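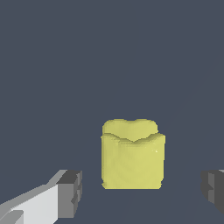 Pale yellow form on a dark blue surface. Computer rendering.

Archive of wartime letters from Stinitz to open to families of the missing

Friday, May 16, 2025

Relatives of people who disappeared from the Stinitz valley during the war will be able to read thousands of letters and statements collected in the years after the fighting, under an agreement announced in Dundness.

The collection holds 3,350 documents. Most are letters written by families to prison camps, army offices and aid groups, asking for news of men and boys who were taken from their homes. Others are statements given by survivors who reached Dundness on foot or by truck and were interviewed in school buildings there.

Until now the papers could be seen only by lawyers and investigators working on court cases. Families had to file a written request, and many said they never received a reply.

The Villalobos Foundation, which has kept the papers since the local tracing office closed, said relatives would be given access to any document that names a member of their family. Copies will be free. Documents that name witnesses who asked for protection will stay closed, or will be released with those names blacked out.

The Stinitz families' association welcomed the decision but said it had come late for many parents.

"We asked for this when our mothers could still read the letters themselves," the association said in a written statement. "A lot of those women have died. Their children and grandchildren will have to do the reading."

According to the association, 437 people from Stinitz and the villages near it are still listed as missing. Remains found at several sites in the hills above the town have been identified and buried, but no new grave has been opened since a search near the Zondulon quarry was stopped for lack of money.

The association believes some of the statements in the archive describe the roads that trucks took toward Zondulon on the second and third nights after the town fell. It wants those statements passed to the regional prosecutor and has asked for the search at the quarry to start again.

The prosecutor's office said it already had copies of the statements used in earlier trials. It said it would review any that had not been entered as evidence, and gave no date for a decision on the quarry.

Two former police commanders were convicted over the killings in Stinitz. One is serving a sentence of 20 years. The other died in prison. Families have long said that people who gave orders at a lower level were never charged, and that a few of them still live in the valley.

The reading room will be on the ground floor of the foundation's building in Dundness, next to the bus station. It will open three mornings a week to begin with. Visitors will need proof of identity and some record of the family link, such as a birth certificate or a page from a parish or mosque register. People who lost their papers in the war can bring a signed statement from two relatives or neighbors.

A counselor will be in the building during opening hours. The foundation said this was done at the request of survivors, some of whom gave their accounts only days after leaving the valley and have not seen them since.

Families living abroad can apply by mail. The foundation said it would try to answer each request within 60 days, and that letters in poor condition could take longer – many were written in pencil on thin paper, and part of the collection was damaged by water before it was moved.

The association has also asked that nothing be shown to the public without the consent of the family concerned. The foundation agreed, and said plans for an exhibition of selected letters would be put off until relatives had been given time to reply. If enough of them approve, it could open in December in the old school in Stinitz, where many of the men were held before they were taken away.

A plaque at the school was broken last year, a few weeks after it was put up. The town council has said it will be replaced, although members have not agreed on the wording. The families want the word "killed" on the new plaque. The first one said the men had "lost their lives."

The reading room opens to visitors next month.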